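Pollarding

Pollarding is a method of tree management in which the upper branches are cut back at regular intervals to the same point on the trunk or main limbs, so that the tree produces a dense head of new shoots.
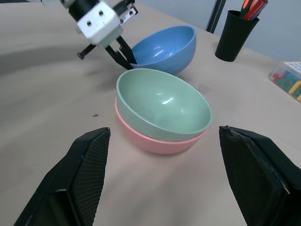 A tree treated in this way is called a pollard. The practice differs from coppicing mainly in the height of the cut. A coppiced tree is cut close to the ground and a pollard is cut above the reach of grazing animals, which allows wood and pasture to be taken from the same land. The permanent trunk below the cut is known as the bolling.

Terms

The word comes from "poll", an old term for the top of the head. The swollen growth that forms where shoots are repeatedly removed is called the pollard head or knuckle. A tree cut for the first time is a maiden before the work and a new pollard after it. A pollard left uncut well beyond its usual interval is described as lapsed or overgrown. Shredding is a separate practice, in which side branches are removed up the length of the trunk and the top is left in place.

Growth after cutting

Most broadleaved trees carry dormant buds beneath the bark. When the crown is removed, the supply of growth regulators from the shoot tips is interrupted and these buds become active. Other shoots may form from new tissue at the edge of the wound. The first season's shoots are usually numerous and weakly attached. Over several years some die back through shading, and the remainder thicken and develop firmer unions with the parent wood.

The tree draws on starch held in the trunk and roots until enough leaf has formed to feed it. Trees cut too often, or cut during a drought, may use up this reserve and decline. Each cut made through young wood leaves a small wound that the tree can close or wall off. Cuts made below the knuckle open older wood, which responds slowly and may decay.

The annual rings of a pollard commonly show a run of narrow rings following each cut, widening as the crown recovers. This pattern has been used to date past cutting, although drought, insect attack and late frost can produce similar rings. Hollow trunks often lack the early part of the record.

Species

Willow, ash, hornbeam, oak, beech, lime, London plane and black poplar have all been pollarded in Europe. Willow and lime respond strongly and tolerate short intervals. Oak is slower and is generally cut less often. Beech is unreliable once old, and complete removal of the crown of a lapsed beech frequently kills the tree. Most conifers do not shoot from old wood and are unsuitable, yew being an exception.

Interval and season

The interval depends on the product wanted. Willow for basket rods may be cut every year. Poles for fencing and tool handles need longer, and firewood longer again. Street trees are managed for size and are often cut every 2 or 3 years. Leaf fodder was traditionally cut in summer while the foliage was still nutritious, then dried and stored for winter feed.

Cutting for wood is normally done in the dormant season, between leaf fall and the swelling of the buds. In lowland Britain, work is commonly finished before March. Sycamore, maple and walnut may bleed sap if cut in late winter and are usually treated earlier. Nesting birds and roosting bats are protected by law in the United Kingdom, and an inspection is made before work on any tree with cavities or loose bark.

Making a new pollard

A young tree is selected once the trunk is strong enough to support a head. The top is removed at the chosen height, with some side branches kept below the cut on species that respond poorly to full removal. Old working pollards in pasture were generally cut above the browsing height of cattle. Where deer or horses are present the cut may need to be higher.

Later cuts are made just above the knuckle, leaving a short length of the younger wood. The shoots are best removed in a single operation on a tree in regular cutting. A few may be retained on weaker trees as sap drawers.

Restoration of lapsed pollards

Lapsed pollards carry heavy limbs on a trunk that is often hollow, and are liable to split at the head. Restoration is usually carried out in stages. The outer crown is shortened first to reduce the load, and the limbs are brought in further once new growth has appeared lower down. The full process may take decades.

A survey of the wood pasture at Idell recorded 195 pollards, most of them oak and hornbeam, of which 67 were classed as lapsed. The surveyor, Kausar Lashari, recommended staged reduction for the oaks and no cutting of the hollow hornbeams on the northern bank until light levels had been improved by clearing holly. A later management note by Shoaib Rajput disputed the second recommendation and proposed light thinning of the hornbeam crowns at the same time as the holly was removed. Both documents use the same tree numbers. The neighbouring wood at Garnel was excluded because its boundary trees had been coppiced at knee height and did not meet the survey's definition of a pollard.

Uses of the wood

Pollard poles are used for hurdles, stakes, rafters, charcoal and fuel. The bolling itself was seldom felled for sawn timber, being short, knotty and often decayed. Wood from the head can be strongly figured, with clusters of small knots sold as burr, and is used for turning, veneer and small carved work. It dries unevenly and is prone to splitting. Carvers working with it commonly rough out the shape while the wood is green, leave it to season, and then finish the surface.

Wildlife value

Regular cutting can extend the life of a tree by limiting the size and leverage of its crown. Old pollards therefore tend to be among the oldest trees in a district. Their hollow trunks hold wood mould, a soft brown material used by beetle and fly larvae. Lichens grow on the well-lit bark of open-grown pollards, and ferns and seedlings of other trees may root in debris collected in the head. Several bracket fungi are associated with the decay of old heartwood. Their presence does not by itself show that the tree is failing.

Page last revised 01/11/2023

Related articles
Coppicing
Shredding (tree management)
Wood pasture
Leaf fodder
Burr (wood)
Veteran tree
Idell wood pasture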